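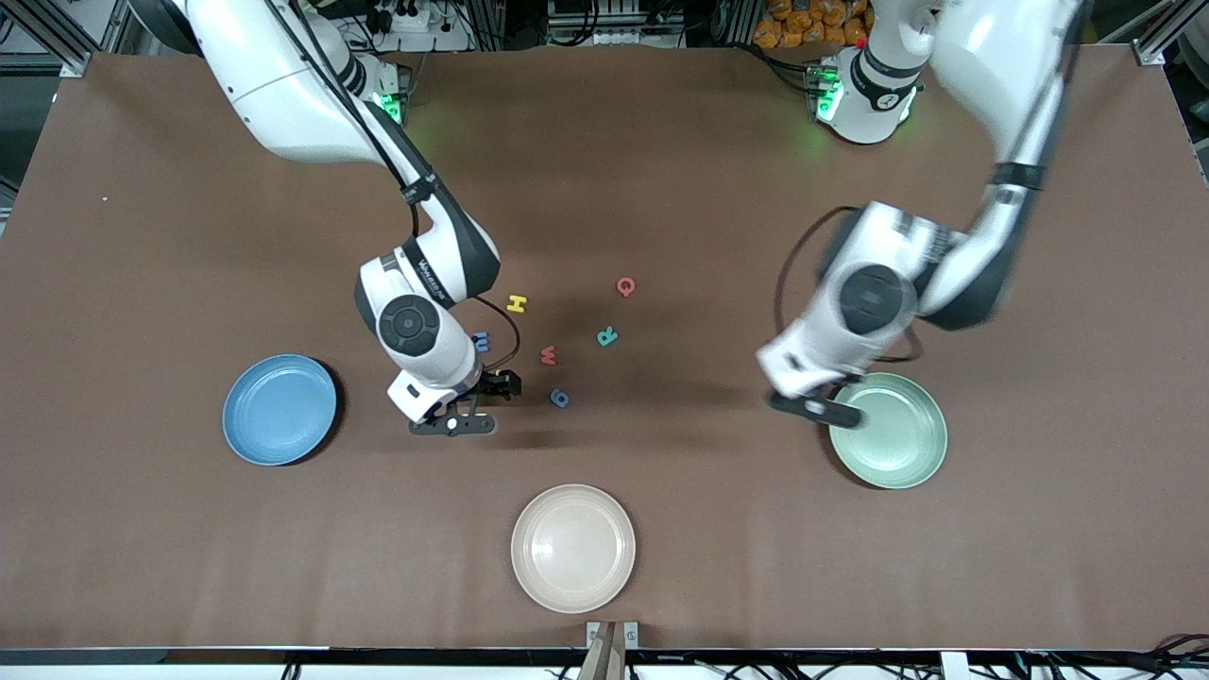
Regeln für den Arbeitstisch, zweite Fassung

Notizen > Robotik > Arbeitsweise

8. Juni 2022

Seit Dezember haben wir bei Pultala ein Blatt mit Regeln für die Aufnahmen am zweiarmigen Tisch. Die erste Fassung war eine Seite lang und hing am Schrank. Gelesen hat sie vermutlich jeder einmal. Jetzt habe ich sie überarbeitet und schreibe auf, was drinsteht und was weggefallen ist. Die Aufgabe ist zurzeit immer dieselbe: Schaumstoffbuchstaben von der Tischmitte auf Teller legen, je nach Ansage auf den blauen, den hellgrünen oder den cremefarbenen.

Anlass war die Durchsicht im Frühjahr. Von 116 Episoden blieben 74 übrig. Beim Rest lag es selten am Greifen. Meistens fehlte eine Angabe, die Startlage der Arme war anders als im Protokoll, oder die Ansage passte nicht zu dem, was auf dem Tisch lag.

Vor dem Start

Die Teller stehen ungefähr im Dreieck, einer links, einer rechts, einer vorn zur Tischkante hin. Früher hatten wir Klebemarken auf der Platte. Die sind weg, die Teller sollen von Episode zu Episode ein Stück wandern. Vorgeschrieben ist nur noch, dass jeder Teller von mindestens einem Arm ohne Umgreifen erreicht wird. Wer unsicher ist, fährt die Stelle vorher einmal langsam an.

Die Buchstaben werden aus der Hand auf den Tisch gestreut und bleiben liegen, wie sie fallen. Ein W auf der Seite ist in Ordnung, ein schräges R auch. Nicht in Ordnung sind Buchstaben übereinander. Die kommen in einer eigenen Aufgabe dran und heißen im Protokoll auch anders.

Neu ist der Satz zu den kleinen Teilen. Das kleine blaue Zeichen, das bei uns als m geführt wird, liegt gern so dicht am Handgelenk des Arms, dass der Schatten darauf fällt. Das darf so bleiben. Die Episode bekommt aber den Vermerk »teilverdeckt«.

Links und rechts

Dieser Punkt hat uns am meisten Zeit gekostet. Die Kamera schaut von der anderen Seite auf den Tisch, der rechte Arm ist im Bild also links. In der ersten Fassung stand nur »linker Arm« und »rechter Arm«, und die Hälfte der Leute hat es vom Bildschirm aus verstanden. Ab jetzt gilt immer die Seite des Roboters. Für Teller und Buchstaben gilt das Bild. Zohreh Ghaffari wollte beides vereinheitlichen, ich war dagegen, die Ansagen für die Teller sind alle schon aus Bildsicht geschrieben. Wir haben es bei zwei Bezugssystemen belassen und sie oben auf das Blatt gedruckt.

Benennung

Farbe zuerst, dann das Zeichen: »gelbes H«, »türkises R«. Für das Q waren drei Farbnamen im Umlauf, Rot, Pink und Rotpink. Es heißt jetzt »rotpinkes Q«, damit es nicht mit dem roten W zusammenfällt. Das blaue Zeichen, das je nach Lage eine 6 oder eine 9 ist, wird als »6/9« eingetragen. Bitte nicht raten und bitte nicht vor der Aufnahme zurechtdrehen. In der Ansage sagt man »die blaue Ziffer«.

Die Namen werden in Stesura gepflegt und nirgends sonst. Wer eine Liste auf dem eigenen Rechner hat, löscht sie.

Während der Bewegung

Hände bleiben vom Tisch, solange ein Arm freigegeben ist. Auch wenn er gerade steht. Auch wenn nur ein Buchstabe heruntergefallen ist. Erst Freigabe wegnehmen, dann aufheben. Die grünen Lichter an den Sockeln sind dafür keine Auskunft, maßgeblich ist der Zustand in der Bedienoberfläche, und den liest die bedienende Person laut vor.

Beide Greifer dürfen gleichzeitig über dem Tisch sein, aber nicht über demselben Teller. Der zweite wartet, bis der erste den Rand verlassen hat. Die alte Regel hieß »Abstand halten« und war nicht prüfbar.

Kabelschlaufen an den Handgelenken vor jeder Serie ansehen. Wenn eine Schlaufe so hängt, dass sie an einen Teller kommen könnte, wird sie neu gelegt und die Serie beginnt von vorn.

Abbruch

Ein misslungener Griff ist kein Abbruchgrund. Er wird aufgenommen und bleibt drin, der zweite Versuch ebenso. Abgebrochen wird bei Berührung der Arme untereinander, bei einem verschobenen Tisch und bei einer falschen Ansage. Der Grund kommt als ganzer Satz ins Feld. »Fehler« ist kein Grund.

Gestrichen

Die Pflicht, die Tischplatte vor jeder Episode glattzustreichen. Leichte Falten stören niemanden. Ebenso die Regel, dass hinter den Sockeln nichts stehen darf. Was dort steht, bleibt während einer Serie an seinem Platz, mehr verlangen wir nicht.

Offen ist noch, wer eine Episode nachträglich sperren darf. Im Moment kann das jeder mit Zugang.

Kommentare

Genivaldo Lins
Die Trennung Roboterseite/Bildseite haben wir auch und es geht nach ein paar Wochen. Wie tragt ihr es ein, wenn ein Buchstabe auf der Rückseite liegt? Beim H sieht man es ja nicht, beim R schon.

Verfasser
Als »gespiegelt«, aber nur bei Zeichen, denen man es ansieht. Steht auf der Rückseite des Blatts, hätte oben noch dazugehört.

Zohreh Ghaffari
Ich bin weiterhin für ein Bezugssystem.

mkl
Gibt es das Blatt als Datei?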